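Kevura method

The Kevura method is a way of collecting training data for robot arms without using a robot arm. A person holds a gripper tool in the hand and does a household task with it, while a camera fixed to the tool records the movement of the fingers and the objects near them. The recordings are later used to teach a control policy by imitation. The method was developed at the Pedstead laboratory by a group under Taras Bilyk, and it takes its name from the Kevura gripper, the tool for which it was first written.

Background

Before Kevura, the Pedstead group recorded its demonstrations by teleoperation, in which the operator moves a robot from a distance. This gave exact joint data, but the work was slow, and the robot could not easily be carried into a home or a small workshop. Bilyk proposed to keep only the last part of the arm, the gripper and its camera, and to put it directly in the hand of the operator.

Recording

Each recording is called an episode. The operator begins with the fingers open above the work surface, and the camera must see both fingers from the first moment to the last. The width of the opening is stored together with the video and is later used as the command for the robot gripper. The position of the tool is calculated from the video itself, for which the visible texture of the table is of great help. Wood with a clear grain gives good results, and plain white surfaces give the weakest ones.

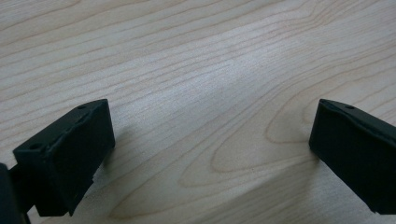
Data set

The main data set of the method is known as Clelthorpe, after the building where the first episodes were made. It contains 2,663 episodes, of which 2,000 are used for training. A further 539 are kept for testing, and the rest were put aside after inspection, most of them for errors in the calculated position. The tasks are of a simple kind, such as moving a cup, placing an object on a rack or closing a drawer. Metal objects were included on purpose, as their reflections are difficult for many vision models.

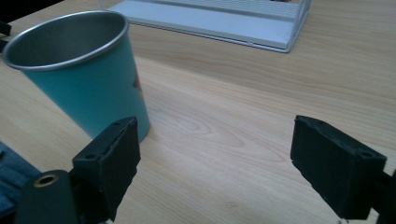 Gripper fingers open over a wooden table, with a teal cup at left and a ribbed, tray-like object behind it.

Results

In the tests published by the group, policies trained on Clelthorpe performed best in tasks with one object. In tasks with 2 objects the success was lower, mainly when one object partly hid the other from the camera. Bilyk explained this by the short distance between camera and fingers, which leaves little view of the rest of the table.

The Verschueren variant

The Verschueren variant adds a second camera, which stands beside the table and does not move. It reduces the problem of hidden objects, but the two cameras must be matched in time before every session, and the equipment takes longer to set up. The Pedstead group uses it only for tasks with more than one object.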